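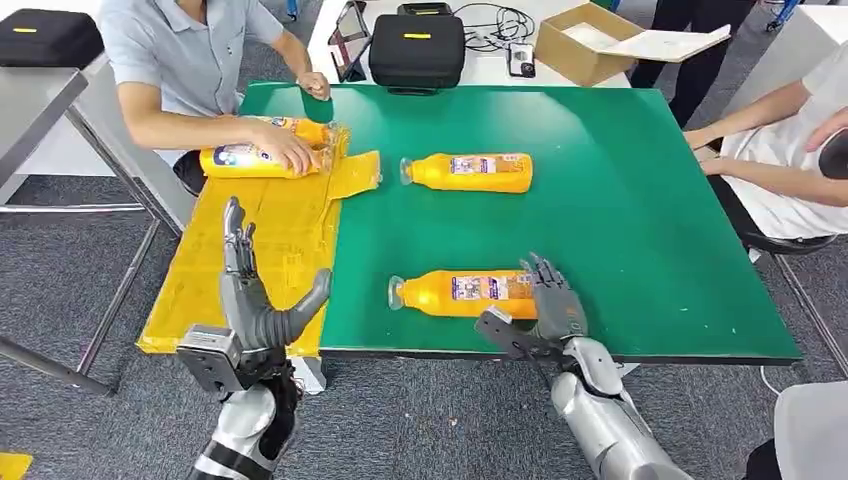
The Fizz That Came Back to Woltley

May 3, 2018

Small-town soda is having a moment, and I could not be happier about it. Drive the valley road from Woltley up to Tinard and you'll pass three places that make their own pop, each with flavors you won't find in the next town over. Ginger and pear! Burnt orange! A celery soda that sounds awful and tastes wonderful on a hot afternoon.

The old bottling plant in Woltley closed decades ago, and for years the only local drink left was Manzano, a sharp apple soda sold mostly at ball games. It never really went away – people just stopped bragging about it. Then Clinenell opened in a former feed store with a secondhand filling line, 12 recipes and room for 600 bottles a day.

What I love is how much these makers fuss over bubbles. A root beer wants a soft, creamy fizz, while citrus needs a hard one that stings your nose a little. At Clinenell they chill the water overnight before adding gas, so more of it stays in the drink, and they'll happily talk your ear off about it if you ask.

Go in November if you can, when the cranberry batch comes out. Last year's run was about 100 cases, and it was gone before I got back for seconds (I had bought one bottle, like a fool). Bring a cooler, leave space in the trunk, and try the celery first.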